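Mirkitz Break Room Gets Its Tables Back, Minus the Mugs

The second-floor break room at the Mirkitz building reopened this week after a summer of being used to store chairs, and tenants returning for their first coffee found that the mug cupboard had gone. In its place is a shelf of paper cups in assorted colors and a laminated sheet of rules, which is longer than the lease on some of the smaller offices.

Building manager Hendricks, the property firm that took over the lease on the shared floors last year, said in a notice to tenants that the old mugs had been "retired." The notice did not say where mugs go when they retire. Several were chipped, one had no handle, and a good many had belonged to companies that moved out long ago and left only their logos behind.

The new arrangement is simple enough on paper. Each tenant has a color. Gray went to Amero, the accounting office at the end of the hall, which had not asked for gray but did not seem surprised. Yellow went to Drovosine, the sign shop in suite 3. Cups are to be used, emptied and thrown out by the person who used them, and tables are to be cleared before anyone leaves the room.

That last rule is the one being tested. The tables are white now, replacing a brown pair that hid nearly everything, and whatever gets left on them can be spotted from the hallway. Hendricks described the color as "bright and welcoming." Tenants have been quicker to notice that it shows coffee rings.

Cans have a bin of their own, next to the sink, and the sheet of rules gives them a full paragraph. They are to be emptied first. They are not to go in with the paper cups, and they are not to be left on the table for someone else to deal with, a sentence that appears in bold and then again in capitals near the bottom.

The order for the first batch came to 907 cups, an odd number the supplier put down to a short carton. At the current rate, one Amero employee estimated, gray will run out well ahead of yellow, and the two offices will then have to talk to each other.
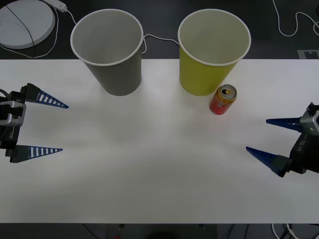 Staff Writer, Building & Neighborhood

One gray cup, one yellow cup and an opened soda can, all of them upright on the white tabletop, make a fair summary of the policy's progress so far. Both cups look empty, and the can stands close enough to the yellow one to raise questions in suite 3. Drovosine declined to comment on whose soda it was.

Hendricks says the color system will be reviewed after 2 months. Tenants who want to bring a mug from home may do so, provided it goes home again at night. The microwave is expected back by the end of September, and will come with its own sheet.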